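Raltititz opens its robot workshop to the public

Over 400 people went through the Raltititz workshop in Carnthorpe on July 17, 2025, for the company's first open day since it moved into the old Hudex building.

Visitors were taken through in groups of eight. Each group spent time at the arm benches, where staff showed how a gripper is lined up above a table before it picks anything up.
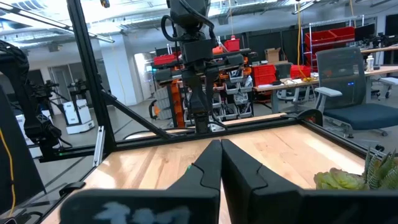
Engineer Ea Hafstein ran most of the morning sessions and let school students try the hand controls. "They get the feel for it faster than we did," she said. "The hard part is getting them to give the controls back."

The mobile bases were the other big draw – Sinan Coşkun answered questions on them until closing time.

Workshop manager Bent Þorgeirsson said 190 visitors had left their names for the evening classes, which start later in July. Places are limited and will be offered in the order people signed up. There is no charge for Carnthorpe residents.

Parking is at the rear of the building, off the laneway.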